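Hello, and welcome to the Tirnura room notes. If you have come looking for the bag wall list, it is further down under "The wall." If you have come because you borrowed an umbrella and can't remember where it goes, the answer is the coat rack, and thank you for bringing it back.

I started this file in June, when Fletcher Whitelaw and I were both keeping our own lists of what was in the room and they had stopped agreeing with each other. His was neater and mine was longer, so we have kept his order and most of my words.

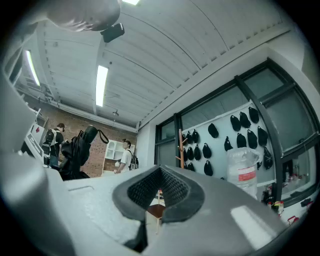
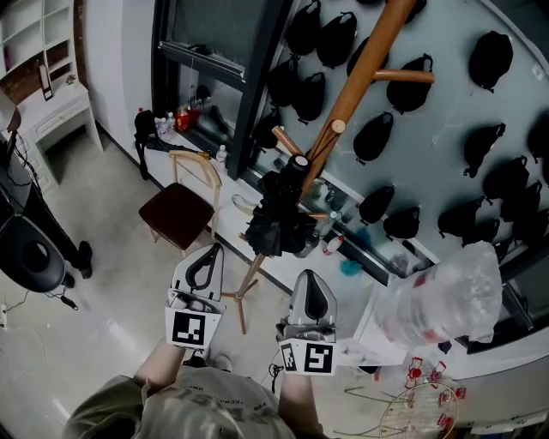
*The Tirnura room: first the brick wall, shelves and big window, then the coat rack and the bag wall.*

## What is in this folder

- `README.md`, which you are reading
- `things.csv`, one row for each thing that lives in the room
- `places.csv`, the names we use for spots in the room
- `moves.csv`, a running log of what went where, with a time of day

There are 80 rows in `things.csv` at the moment. A few of them are dull (we really did enter the doormat), but I would much rather have a dull row than go hunting for something that never got written down!

## Names for places

We went back and forth on these for quite a while, and I still catch myself using the old ones. Please use the names below in both files, all in lowercase, so that sorting works.

| name | what we mean by it |
|---|---|
| `brick` | the red brick wall, including the floor right in front of it |
| `shelves` | the white unit mounted on the brick |
| `window` | anywhere along the large window with the black bars |
| `rack` | the wooden coat rack and whatever hangs on it |
| `wall` | the pale gray-blue wall with the bags |
| `floor` | open floor, for stools and chairs that wander |

Fletcher would like `shelves` split up by compartment. I am coming around to the idea, but I haven't done it yet, and if you would like to take it on you would be very welcome.

## The wall

Sixteen black bags hang here, each from its own hook. They are the small rounded kind, and from across the room they look so much alike that we gave up on describing them and went over to tags. Each bag has a row in `things.csv` starting with `bag-`, and the tag number is on a slip inside, tucked in the main pocket.

The rows on the wall are loose and we like them that way. You do not need to put a bag back on the very same hook. Any free hook on the wall counts as `wall`, and the log only cares whether the bag is there or out. Please hang it by its loop, though, and do close the zipper first, or the slip falls out and somebody (usually me) spends the evening matching bags to numbers.

Backpacks are a separate matter. People wear their own in and out, and we don't list them.

## The rack

The rack is the honey-colored one with the short pegs and the three-legged base. It holds coats when the weather calls for them, and the black umbrella has a peg there all year. Hang it closed, please. If you add something heavy, choose a peg on the other side from whatever is already up.

## Stools and chairs

Seats are logged by type and then by letter, such as `stool-a` or `chair-c`. The little wooden stool with the brown seat is `stool-a`, and it moves more than anything else we own. In the first month of the log it had 38 entries all to itself, and I am fairly sure I missed a few. If you shift a seat by a step or two, leave the log alone. If it ends up in a different named place, add a line.

## Adding a line to the log

1. Find the thing's name in `things.csv`. If it isn't there, add it at the bottom.
2. Write the time, the thing, where it was, and where it is now.
3. Put your initials in the last column.

A line looks like so:

```
16:20, stool-a, window, brick, FW
```

## Known gaps

- The smaller things on `shelves` were entered in a hurry and some of the names overlap.
- There are 2 rows called `chair-b`. One of them is wrong, and I have not worked out which.
- Nothing attached to the ceiling is listed, lights included.

Corrections can go straight into the files, or in a note to Fletcher or to me, whichever is easier for you.

Aiguo Jin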